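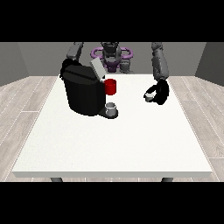

Fig. 1. White table, plank floor, gray walls.

Bookkeeping for Small Firms
Handout 17: Depreciation, or how things get old on paper
Notes by Delali Odoi

Last time we left the Burnside account with its cash in order and its furniture a mess. The cash took us an hour. The furniture will take the rest of the term, or feel that way.

What counts as a fixed asset

A fixed asset is something the business buys to use for more than a year and does not plan to sell to customers. A table in an office is a fixed asset. The same table in the window of a furniture store is inventory. The table doesn't care, but your balance sheet does.

Small things that would technically qualify, such as staplers, are usually written off as an expense on the day you buy them. Most firms pick a dollar limit and stick to it. Pick yours before you go shopping, and write it down somewhere other than the receipt.

Straight-line, the long way

You need three things: what it cost, what you think it will fetch at the end (the salvage value), and how long it will be useful. The first is a fact. The other two are guesses in nice clothes.

Say Burnside pays $568 for a work table. They expect to keep it 15 years and then get $58 for it from someone with low standards.

Cost: $568
Less salvage value: $58
Amount to depreciate: $510
Divided by 15 years: $34 a year

The entry each year is a debit to Depreciation Expense for $34 and a credit to Accumulated Depreciation for $34. Do not credit the Table account. Every year a few people credit the Table account, and every year I get to use my red pen.

After two years the accumulated depreciation is $68 and the book value is $500. Book value is what the ledger says is left to account for. It is not what the table would bring on the open market, a point worth making gently to owners who have just read their own balance sheet for the first time. 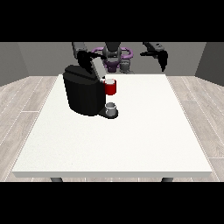
Can a business keep using an asset after its book value has reached the salvage value?
It can, for as long as the thing still works. You stop recording depreciation and leave the cost and the accumulated depreciation on the books until it is sold or scrapped.

Selling early

Suppose Burnside sells the table at the end of year two for $450. Book value is $500, so there is a loss of $50. Take the cost off the books, take the accumulated depreciation off with it, record the cash, and whatever is needed to make the two sides agree is your gain or loss. If it doesn't agree, look for the $68 first. It is usually the $68.

For next class

Read the Ghanem case and redo the sale above at $520. Show the full journal entry. Ewurabena Osei has the spare copies of the case if yours has gone missing. Homework in pencil is fine. Homework in highlighter, as seen in October, goes back unread.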